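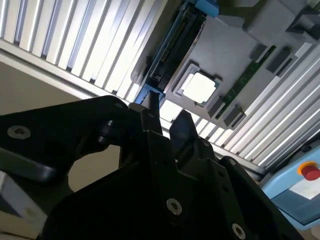
## 3. Materials and procedure

### 3.1 Plates and fasteners

The test pieces were flat aluminium plates supplied by Illitz in two finishes, matte black and plain. Each plate had a grid of countersunk holes, and each hole took one screw. The screws came from a single batch supplied by Skilier and were bright, with no coating. Screws with visible damage to the head were removed before the work began and were not replaced from another batch.

A screw was counted as correctly seated when the top of its head was level with the plate or slightly below it. A screw was counted as proud when any part of the head stood above the plate by more than the limit set in the drawing. Tilted screws were treated as proud if the high side passed this limit, and as correctly seated otherwise. This rule is simpler than the one used in the earlier Denden trials, where tilt was recorded as a separate fault. The Denden inspectors often disagreed about whether a screw was tilted or proud, and the separate class made the results hard to compare between sites.

The black plates were of interest for two reasons. The first is that bright screws in a dark surface are easy to find. Silver screws in matte black plates, as in Figure 1, differ strongly from their surroundings in brightness, and an inspector can locate them without searching. The second is that the same contrast may make it harder to judge height. On a plain plate the shadow at the rim of a proud screw falls on a light surface and can be seen from most angles. On a black plate there is little difference between the shadow and the surface, and the inspector must rely on the reflection from the head itself. We therefore expected fewer missed screws on the black plates but more errors in judging whether a screw was seated.

Empty holes were included in both finishes. An empty hole in a black plate shows as a dark spot on a dark ground, and in the pilot work it was the fault most often passed over. Orakzai supplied a small number of plates with extra holes that were not meant to take a screw. These were used for training only and do not enter the results below.

### 3.2 Setting screw height

Screw height was set by hand and checked with a dial gauge. The gauge was zeroed on the plate next to each hole, since the plates were not perfectly flat and a single zero for the whole plate gave errors near the corners. Three readings were taken across each head and the highest was kept. When the three readings differed by more than the allowed spread, the screw was taken out, the hole was cleaned, and the screw was set again.

No thread lock was used. Small movements during handling were therefore possible, and every plate was measured again at the end of each session. Readings that had changed were noted, and the judgements made on those screws in that session were dropped. Most of the dropped judgements came from plates that had been carried between rooms. After April the plates were moved on padded trays and the number fell.

### 3.3 Inspectors

There were 40 inspectors, all of whom had done visual inspection as part of their normal work. None had taken part in the pilot. Near vision was tested before the first session with the wearer's usual glasses, if any. The inspectors were told that plates could contain proud screws and empty holes, but they were not told how often either would occur.

Training took 30 minutes. Inspectors handled plates of both finishes, compared screws at known heights, and were shown how the look of a head changes as the plate is turned. They were allowed to ask questions during training but not during the sessions.

### 3.4 Lighting and viewing

Sessions were held in a room without windows. The light level at the bench was set to 1000 lux, measured at plate height with the bench clear. Two lighting arrangements were used. In the first, the light came from a wide panel above the bench and shadows were soft. In the second, a narrow lamp was placed low on the left side and the panel was dimmed until the reading at the bench was the same as before. The order of the two arrangements was changed between inspectors.

Inspectors could pick up the plate, turn it, and hold it at any distance. They could not touch the screw heads. This condition was added after the pilot, when several inspectors were found to be running a fingertip over the plate, which gave very good results on height but said nothing about vision. Cotton gloves were worn throughout to keep finger marks off the black finish, where they are easily seen and can draw attention to one part of the plate.

### 3.5 Recording and scoring

Each inspector marked a paper sheet printed with the same grid as the plate. A hole could be marked as good, proud or empty. Unmarked positions were scored as good, in line with normal practice on the shop floor. The sheets were entered twice, by different people, and the two sets were compared. Gearóid Ní Mhurchú settled the entries that did not match by returning to the paper sheets.

Agreement between the two sets of entries before correction was 94 per cent. The differences were mostly faint pencil marks and marks placed on the line between two cells. The grid was reprinted with wider gaps for the second half of the study, but the layout was otherwise left alone so that sheets from both halves could be scored with the same key.

Time was recorded for each plate from the moment it was lifted until it was set down. Inspectors were not given a time limit. Plates that were lifted a second time had both periods added together, and the final set of marks was used for scoring.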